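Chapter 4
Folding and Putting Away

Of all the jobs that keep a household going, folding may be the one we learn earliest and think about least. Most of us picked it up by standing next to somebody older who was doing it, and we still fold our shirts the way that person did, good habits and bad ones together. Leandro Prieto, whose housekeeping course in Pruston gave this book many of its exercises, likes to begin by asking everyone to fold one pair of pants without talking. He has run the course for 12 years, and he tells us he still sees ways of doing it that are new to him (one student from Solberg rolled hers up like a sleeping bag, and very neatly too!).

In this chapter we'll stay with heavy clothes, and with jeans most of all. Denim is stiff, the seams are thick, and a metal button at the waist will leave its mark on whatever is pressed against it in the drawer. You'll want a wide, flat place to work, and for most families that place is the bed. A woven mat laid over the bedding makes it better still, as the cloth slides a little and the mattress doesn't swallow the corners. 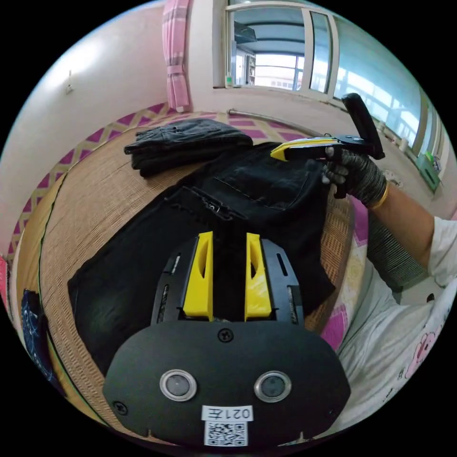 Page last changed: August, 2:40 p.m.

Black jeans laid out on a bamboo mat, with a stack of folded black clothes a little farther up the bed, make a good starting point for our first lesson. Dark clothes are harder than they look. The edges disappear into each other, and you have to find your way by the waistband, the belt loops and the pale stitching on a back pocket. Go slowly, and let your fingers do some of the looking.

We'll begin with the waistband, move on to the long fold down the middle, and then try 2 ways of bringing up the legs, the plain fold and the one known in our course as the Tanosano fold. Set aside roughly 40 minutes for the first exercise, and have a few pairs of your own pants close by before you turn to Section 4.1, along with the drawer chart you filled in for Chapter 3.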